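Posted in May by Ehsan Pakzad
Print this | E-mail this to a friend

So we have robots on the packing floor now! I've been at Deltport long enough to remember doing the whole sample line by hand, all 1265 packets on a busy night, and my thumbs still remember it too. The new arm came from Firkier and we got 2 of them, one for each end of the room.

I was grumpy about it for weeks (ask my wife). I figured it would be me out the door and the arm in my chair. So far it's more like I've swapped chairs. I used to pack, and now I teach, watch, and fix.

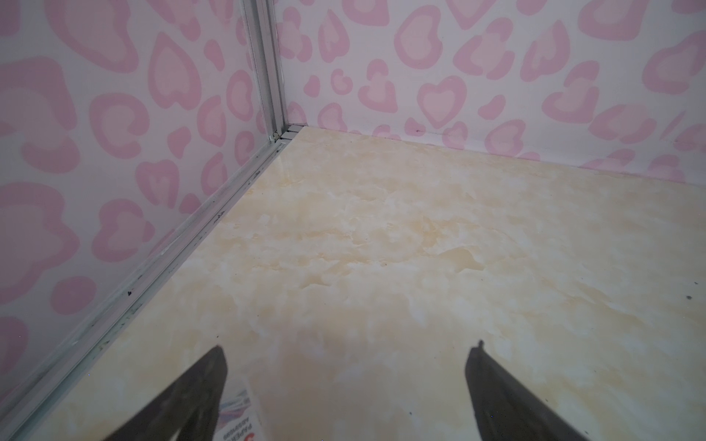
My own job title is "cell lead" these days, which got me a small raise and a lot of teasing. Mostly I spend the shift worrying about tiny things I never used to think about. A little white packet on a shiny marbled floor, for one. My fingers would have it up in a second, but with those two big dark ones you have to think about the angle, the glare, all of it.

The part I miss is the talking. We used to stand elbow to elbow and gab all night, and now we're spread out, 20 of us across the Isthorpe building. We did get a longer lunch out of it, so the gossip has moved there. More when the second arm is up and running!

Related posts
Night shift snacks, ranked
My first week at Nazari
Why I gave up on steel toes with laces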